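Padelari Wooden Block Set with Sorting Tray

Item 520 — Blocks & Building
Ages 3 and up
Posted by Joyce, 26/04/2024

I've been selling toys long enough to get picky about blocks, and these are the ones I send home with my own family. My nephew got a set for his birthday and my sister tells me it has lived on her living room rug ever since, which she says with a sigh, but she hasn't put it away either!

What you get is a mix of painted and plain pieces. There are rectangles, long skinny ones, little cubes and triangular prisms, in colors like yellow, orange and blue, plus some in bare tan wood. I love that they left some plain. The grain shows, they feel a bit different in your hand, and little kids always seem to go for those first (mine did, anyway).

The long ones are my favorites. You can lay them flat for roads, lean them up for ramps, or set one across two cubes and you've got a bridge before anybody has finished their juice. The prisms make roofs, obviously, but flip one onto its side and it's a doorstop for a toy barn. Flora Baird, who buys for a preschool over in Nurkine, told me her class uses them as cheese. Fine by me.

Now, the tray. I sell it with the set because I got tired of people asking me what to keep the blocks in. It's plastic with rounded corners and a shiny finish, in a warm orangey yellow, and it's low enough for small hands to reach over the side. My way of tidying up is one color at a time. Yellow goes in first, then whatever's left on the table. It makes a game out of it, and it's also how I check for missing pieces when a set comes back to me. 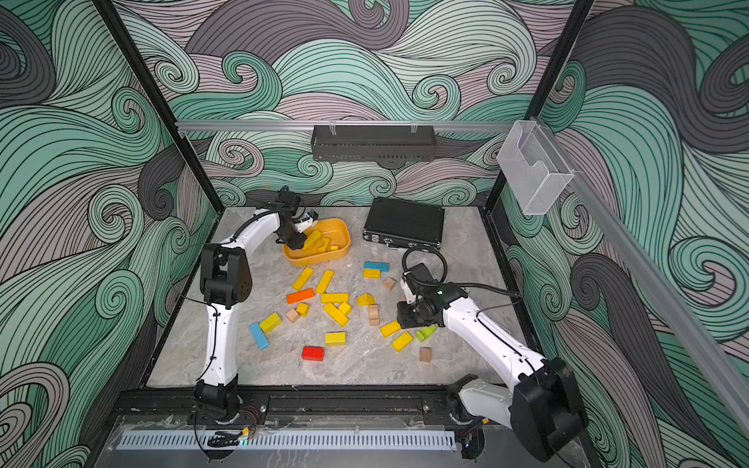
Sizes and details

Pieces in the full set: 126
Pieces in the starter set: 50
Material: wood, painted and unpainted
Tray: plastic, one included with either set
Extra trays: sold singly

Cleaning

Wipe the blocks with a damp cloth and let them air out on a towel. Please don't soak them and please, please don't put them in the dishwasher. I had a customer do that and the cubes came out fuzzy. The tray can go in the sink with regular dish soap.

If a plain block picks up marker, a few rubs with fine sandpaper takes it right off. The painted ones you'll want to leave alone — sanding just makes a pale patch.

Which set should you buy?

For one kid, the starter set is plenty to begin with. You can build a decent little house and still have enough left for a fence. For two or more kids I'd go straight to the full set, mostly to keep the peace over the long yellow ones. Classrooms usually take the full set and a couple of extra trays, so each table has its own.

They do mix with the older Dunbar blocks, by the way. I tried it. The Dunbar cubes are a hair taller so a long wall gets wobbly, but for towers you won't notice.

Shipping and returns

Orders go out from our Zasside store within 5 business days. If a block arrives chipped, send me a picture of it and I'll mail you another one. No need to ship the whole box back. Unused sets can be returned in the original carton, and if you're local you can just bring it to the counter and ask for me or Rory.

Spare pieces are sold by shape. Tell me the shape and the color in the order notes, and if I'm out of that color I'll email you before I swap in anything else.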